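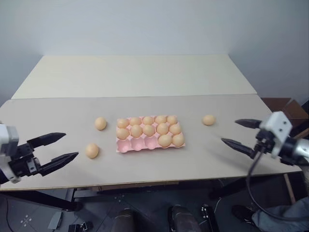

Pink tray, three rows of five, with a dozen eggs in it.

Flakeddale Egg Weights

README for version 2 of the data

Weights and shell notes for 764 hen eggs from two small flocks, Tranitz and Ploltlow. Collected and typed up by Archana Srivastava. Recording started in October and stopped when the Ploltlow hens quit laying for the winter.

Files

eggs.csv: one row per egg
hens.csv: one row per hen, with breed and hatch year where known
notes.txt: feed changes, sick birds, days missed

Columns in eggs.csv

egg_id: number written on the shell in pencil
flock: T or P
day: days since the first collection, starting at 0
weight_g: weight in grams, one decimal place
shell: 1 smooth, 2 rough, 3 cracked
hen_id: blank if the egg was not seen being laid

How the eggs were weighed

Eggs were picked up before 9 in the morning and weighed the same day on a kitchen scale that reads to 200 g. The scale was checked with a 100 g weight every Thursday. Eggs were wiped with a dry cloth and not washed. Cracked eggs were weighed only if nothing had leaked.

Known problems

hen_id is blank for most of the Ploltlow rows. The nest boxes there are shared.
Version 1 had the shell codes for 1 and 2 swapped in the Tranitz rows. Use version 2.
Double yolks were not recorded.
The script by Choi that reads version 1 still works, but it skips the shell column.

Use

Free to use for teaching or anything else. Please name the data set and the version. Send corrections to Archana with the egg_id.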